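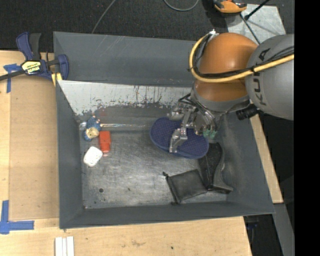
More than one customer has told Delto that its old search reports ran to many pages and still left them guessing which articles to rewrite first. The company has answered with Praltholm, a content audit service for small and mid-sized online publishers, available from 13/04/2022.

Reading time: 2 min

Praltholm reviews the pages a site already has and groups them by the search terms they compete for. Where several pages target the same term, the service recommends which one to keep, which to merge and which to redirect. It also flags page titles that are too long and articles that no other page on the site links to.

The service was tested over 6 months with 2 publishing clients, Jugah and Fukum. During the trial, 2,183 pages were reviewed and 234 were merged or redirected. Both clients have renewed their agreements with Delto.

Praltholm is sold by annual subscription, priced according to the number of pages on a site. Existing Delto customers may move to the new service at their next renewal without a setup fee. Support for the previous reports will end in October, and customers should export any saved reports before that time.

Requests for a demonstration may be sent to the Delto sales office through the contact page.

Contact | Press office | © Delto. All rights reserved. | Back to top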